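Home | Features | Budgets | Back Issues | Subscribe

What the Second Arm Costs

By Romana Kolář
18 shares | 11 comments

The quote for a gripper arm covers the arm, the controller and one pair of fingers. Most first-time buyers budget for that and stop. Kamil Hrubý, who plans equipment purchases at Hasura, sets aside another 30 percent for mounts, spare fingers and wrist camera cables.

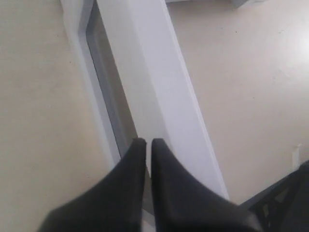 ZIKANCE, 9 January 2025 — Finger shape is the first line item to settle. Tapered fingers reach into narrow gaps, but their small tips leave less contact area on a long, flat part. Hasura tests on its own parts before it signs, and asks each vendor to price a second finger set separately.

Floor space is the next line. A test area with a counter and an ordinary appliance costs little to furnish. The labor to reset it between runs costs more, and Hrubý charges 34 hours of it to every trial.

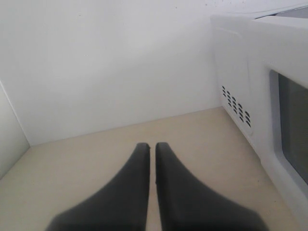 Nearly closed fingers over a beige surface, with a white microwave to the right.

Service terms vary. Etetti sells its contract by the year; Kratochvíl bills by the visit — cheaper until the second call. Emília Bartoš, who approves the spending, wants both priced over the same period before the May budget round. Orders for a second arm will wait until then.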